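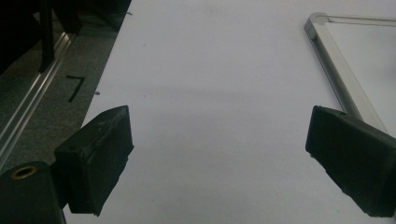

Organização de Espaços de Trabalho – Notas da aula 2
Tema: a superfície branca

Imprimir | Enviar por e-mail
Tempo de leitura: 4 minutos

Olá a todos! Como prometi no fim da aula, passei a limpo os meus apontamentos sobre superfícies de trabalho claras, com mais umas coisas que me ficaram por dizer (falei demais das gavetas, eu sei). Quem faltou na sexta consegue apanhar o fio por aqui, mas peça também os esquemas à Nathalie Turcotte, que os desenhou muito melhor do que eu no quadro.

1. Porquê começar pelo branco

Eu gosto de começar pelo tampo e só depois ir às prateleiras. Num tampo branco tudo se nota: a migalha, o risco de lápis, o parafuso que saltou, aquele pontinho escuro que ora é sujidade, ora é um defeito do material e não sai por mais que se esfregue. Há quem deteste isto! A Xiomara Okafor disse na aula que preferia um tampo de madeira escura, para não passar a vida de pano na mão, e percebo perfeitamente. Mas para trabalho miúdo – colar, cortar, montar peças pequenas – continuo a escolher o branco sem pensar duas vezes.

Um aviso sobre a palavra «branco», já agora. Ponham uma folha de papel em cima do vosso tampo e comparem. Quase de certeza que um dos dois vai parecer acinzentado, ou azulado, ou cor de manteiga. Conforme a hora do dia, a mesma mesa muda de cara, e uma faixa de sombra a atravessá-la chega para a fazer parecer suja.

2. Luz e sombra

Foi a parte que gerou mais perguntas. Antes de arrumar seja o que for, sentem-se no lugar onde vão trabalhar, estendam os braços e vejam onde cai a sombra das mãos. Os destros costumam querer a luz a entrar pela esquerda, os canhotos pela direita. Se a sombra vos cair mesmo em cima do trabalho, mudem primeiro o candeeiro e só depois a mesa (pesa mais, e as costas agradecem).

Para quem gosta de números: na bancada de cortes do ateliê Perron mediram 400 lux antes de mexerem na iluminação e 800 depois de instalarem um segundo candeeiro. O Lorne Fortin, que trabalha lá, conta que deixou de franzir os olhos ao fim da tarde. Não tomem isto como receita, cada sala é uma sala.

3. A zona livre

Chamo zona livre ao pedaço de tampo onde não mora nada. Pode ter uma tarefa em cima enquanto se trabalha, claro, mas quando a tarefa acaba fica limpo. Na minha mesa é a parte central e a da frente, e o resto vai para os lados ou para trás.

O que costuma invadir a zona livre, por ordem de descaramento:

– a caneca
– o telemóvel e o respetivo cabo
– papéis «para ver logo»
– a fita-cola, que tem uma casa e nunca lá está

A Francine Zacharias perguntou se um tapete de corte conta como ocupação. Eu disse que não e mantenho, desde que esteja vazio. Se tem coisas em cima, conta!

4. Limpar sem estragar

Primeiro, tirar tudo. Tudo mesmo, incluindo o candeeiro, se não for fixo. Depois um pano seco e macio para o pó e as aparas, sem carregar, porque um grãozinho duro debaixo do pano risca que é uma maravilha. Só a seguir o pano ligeiramente húmido, com uma gota de detergente suave, e outro pano para secar.

Nas marcas teimosas, experimentem sempre num canto escondido. Esfregões abrasivos, não. Em dezembro estraguei uma prateleira Wovholm novinha com um esfregão verde e ainda hoje, quando a luz bate de lado, lá está a zona baça a olhar para mim. Se o vosso tampo for de papel colado ou cartão forrado (há quem trabalhe assim e trabalhe bem), esqueçam a água e troquem a folha quando estiver gasta.

Os pontinhos: passem a unha por cima, devagar. Se sentirem relevo, é provável que seja cola ou tinta seca e talvez saia com paciência. Se estiver tudo liso, pode ser mancha entranhada. Eu a essas deixo-as em paz.

5. Exercício para casa

Escolham uma superfície vossa, de preferência a pior. Esvaziem-na, limpem-na e deixem-na sem nada durante 2 dias. Depois vão pondo de volta só aquilo de que precisarem, à medida que precisarem, e anotem a ordem. O que ficou na caixa ao fim de uma semana discute-se na aula.

O Crescencio Carrillo já fez isto à secretária dele e ficou-lhe na caixa um agrafador, uma régua partida e três comandos – o que ele ainda não descobriu é de quê!

Tragam as notas em papel, por favor, e uma fita métrica, que vamos passar às gavetas e às divisórias. Quem tiver o catálogo da Hidgate em casa traga-o também, o meu está todo recortado.

Imprimir | Enviar por e-mail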